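Bench diary, August, the second week of the arm
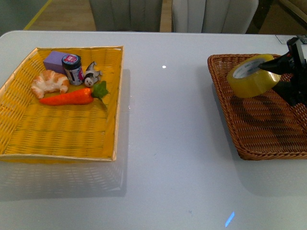

Up before six again, though I had promised myself a lie-in, and the coffee was made and the power supply humming before it was properly light out. I have reached the stage with this build where I wake up thinking about it. Last night it was the wrist cable, and this morning it was whether I had saved the settings before I switched everything off. I had, as it happens, in a folder called "new new," and I really must get better at that.

So, where are we. The arm is up to 32 hours of running time by the little counter I put in, and most of those hours have been me stopping it. The Zodach motor in the elbow still gives its tick when it changes direction. I took the cover off after breakfast and looked for a loose screw and found every one of them tight, then put the cover back on and the tick was quieter, and I am going to leave well alone. The shoulder is lovely. I could watch the shoulder all day. I spent the better part of July on that joint, sanding the bushing and trying it and sanding it some more, and now it swings as smoothly as a good garden gate.

The job for today was the tape roll, in the brown wicker basket on the right, with the yellow tray over on the left for the toys. I picked the tape because it is awkward. A croissant you can more or less squash from any side and it will forgive you, and the carrot is a nice long shape to get hold of, but a roll of packing tape is slippery and round and has a great big hole in the middle. My thinking was to stop pinching it from the outside and send a finger into the center hole, the way I would pick one up myself if my other hand was full. I wrote that on a card weeks ago and then forgot about it, and came across it yesterday while hunting for the small hex keys (still missing, by the way, all but the one I never use).

It took me until nearly eleven to get the approach angle to my liking. The trouble is the thick braided rim on that basket. Come in too low and the gripper meets the rim, too high and the finger goes over the top of the roll, and there is not much room between those two. I moved the whole path up a touch, then back a touch, and I wrote each change down in the notebook like a sensible person, at least for the first page. After that there are just arrows.

I also lowered the gripper force. The Tangen board takes a number from nothing up to 1698, which must have made sense to whoever wrote it, and I had been running it at 500 without ever asking myself why. I tried 50 and the fingers barely closed on my thumb. It felt like being held by a very polite crab! I ended up somewhere in the middle and put a pencil mark beside it.

The glossy table is still a nuisance. It looks so handsome, and it wipes clean in a second, and every bit of light in the room ends up lying on it. There is a reflection under the yellow tray, and a bright spot out in the open stretch between the tray and the basket that has fooled my object finder more times than I care to write down. I thought about a cloth, and then I thought about the cloth getting caught and the whole lot going over onto the floor, tray and jar and penguin and all. (I say penguin. I have gone back and forth, and it could very well be a seal.) Maybe a sheet of matte paper, taped at the corners. I shall want the tape back for that.

After lunch I took the spare controller over to the shared workshop at Civell, where they have the good soldering station and a decent magnifier, and redid the two joints I had been worrying about. One was fine. The other came away when I so much as looked at it, so I was glad I went. I stayed longer than I meant to, as I always do there, and came home with a bag of cable clips and somebody's leftover sheet of rubber, which I think will do for finger pads. The pads I have now are too hard and a bit shiny. I cut one new one at the kitchen counter before supper and it came out slightly crooked, so I will make a paper pattern first next time, as my mother did with sleeves.

I did have a look at Omorora this evening, the planning program everybody at the workshop has been on at me about. It seems very grand. I got as far as the second screen, where it wants the length of every link in the arm, and I found I had measured two of them in inches and the rest in millimeters, and one of them I had apparently never measured at all. It will wait for a fresh head. I would like to understand my own scruffy program properly before I hand the thinking over to another one, and I am fond of my scruffy program.

A few things for tomorrow, so I don't lie there going over them. Measure the links, all of them, in millimeters, with the proper calipers. Cut the second pad. Put a clip on the wrist cable where it droops. Try the matte paper under the basket side first and leave the tray side as it is, so I can tell if it makes a difference. Rename that folder.

It is gone ten now and the kitchen smells of solder, even though I did all the soldering somewhere else, so it must be my sweater. I ought to wash it. I want to run the elbow just once more with the room quiet, to hear if the tick is still there, and then bed.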